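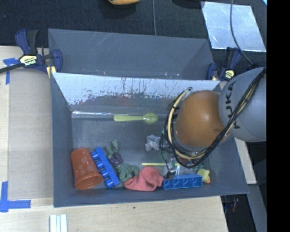 Kvaran Probe Sends Back Its First Look at an Icy Moon

What a week for anyone who loves the outer planets! The Kvaran probe has made its first close pass of the small moon Idik, skimming 600 miles above the surface and sending home 1,748 pictures.

The early favorites show long ridges crossing the southern plains, some of them with bright frost along their edges. "We had the first batch up on the wall by 10 p.m. and people simply wouldn't go home," said Pirjo Lappalainen, who leads the imaging team in Prellstead.

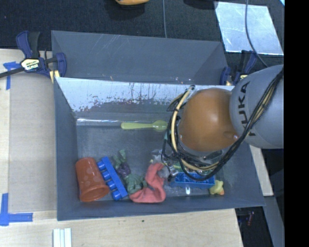
The frost is the exciting part. It looks fresh, and fresh frost could mean that water is still finding its way up through the ice - something the team had hoped for but didn't expect to see so soon. Shanthi Jayasinghe, a geologist on the project, has already marked 22 spots she wants to see again in better light.

She'll get her chance in December, when Kvaran swings by a second time and flies much lower. The rest of the pictures from this pass will go online as they are processed.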